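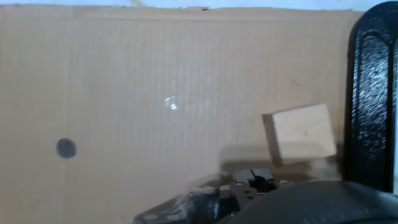
Wrist cam, Muta fingers, wooden block against the cardboard backing. Default exposure.

4 August 2026

Second round of gripper trials on the small arm. Muta parallel fingers this morning, Futent fingers after lunch, same arm, same controller, same block. Houshang wants a pick by the end of the week so he can order spares, and I'd like the wrist camera question settled along with it. The June notes compared the two on the bench with a spring scale and I don't trust them much. Nothing was moving.

Setup
Cardboard sheet standing up behind the work area again. It gives the camera a plain tan background and it's cheap to replace when we put a finger through it. The round dark dot on the left side is the reference mark for the camera offset check. I had the centroid script looking for it at the start of each run. The edges of the dot come out a bit soft in the picture, but the script doesn't seem to care.

Block is the unfinished pine one with the knot on the face. Kept to that one all day so the surface is the same for both sets of fingers. Sanded blocks are for another session.

Controller is the Iyengar box with last month's firmware. I did not update it. Houshang had the newer version on a stick and I asked him to leave it until both sets of fingers were done.

Muta fingers
Small flat pads, the plain black ones. Mounting was straightforward, same plate as before. One of the plate screws had backed out a little since June, so I put a dab of blue threadlocker on all of them and waited over coffee before tightening up the last bit. Worth checking again at the end of the week.

Ran the pick, lift, tilt, hold, lower cycle. Force at the middle setting, hold for 7 seconds at the tilt. Out of the first set I had 2 drops, both at the tilt and both when the block was picked well off its centre. Moved the pick point closer to the middle and had no more drops for the rest of the morning. So the pads are fine if you're square on and not very forgiving if you're not. That matches what Houshang said when he first used them.

Pads leave no mark on the pine at the middle setting. At the high setting there's a shallow dent you can feel with a fingernail. No reason to run high for something this light.

Closing is quick. There's a small bounce when the pads meet the wood, visible in the motor current trace as a second bump. Saved the trace with the others in the Wamumar folder.

Futent fingers
Longer, with the ribbed rubber face. These took much longer to fit. The adapter holes don't line up with our plate without the slotted washer, and the slotted washer had gone missing. Found it in the drawer with the hex keys. Put it in a labelled bag now. Please put it back in the bag.

Same cycle, same force, same hold. No drops, including the off-centre picks that beat the Muta pads. The ribs grip the grain well. The downside is release. Twice the block hung on one finger for a moment when the jaws opened and landed crooked. With the block placed onto foam that doesn't matter. In the tray it would, the slots only have a few millimetres to spare.

The extra length also means the fingertips sit higher in the camera view and hide more of the work. With the Muta set the pads stay low in the picture and the camera has a clear look at whatever is beyond them. With the Futent set I lost the dot on some of the steeper poses, and the script fell back on the last good position without saying so. That needs a warning. Added to my list.

Camera
Bright spot on the cardboard near the centre, a bit above middle height. It's a reflection and it has been bothering the edge detector, which sometimes takes it for a corner. There's also a hazy white sheen over the left part of the gripper. The upper cardboard is close to washed out while the area by the gripper and under the block is muddy, so one exposure value isn't going to suit the whole picture. Tried these:

Exposure down one step. Glare spot smaller, but the shadowed side of the block went nearly black and the edge fit got worse.

Overhead lamp off, window blind half down. Better all round. Glare almost gone. The noise is up a little, still usable.

Sheet of tracing paper taped over the lamp. Best of the three and the easiest to repeat. Left it up. It's masking tape, so keep an eye on it if the lamp has been on all day.

The shadow under the block is still a nuisance. It's soft and falls off to the left, and if the threshold is set low the segmenter joins it to the block and reports something wider than it should be. Raising the threshold fixes that and costs us part of the dark side face. Colour might separate them better than brightness, the shadow is grey and the side of the block is more of a brown. Not tried yet.

Endurance
Houshang asked whether 1,000 cycles overnight was reasonable. I'd say yes for the Muta set with the pick centred and the block going onto foam. I would not leave the Futent set going unattended until the release is sorted out.

Where it stands
Leaning to Muta for the tray job, with the pick point corrected from the camera before each close. Futent stays in the drawer for rough stock where placement doesn't matter. Houshang prefers the Futent grip and thinks a strip of PTFE tape on the tips would cure the sticking. Could be. He can have the arm tomorrow from 9 to try it, I'm in the other building until lunch.

To do
Warning when the dot is lost.
Colour-based mask for block against shadow.
Recheck plate screws.
Firmware update, only after the tape test.
Order another slotted washer, grey bin is empty.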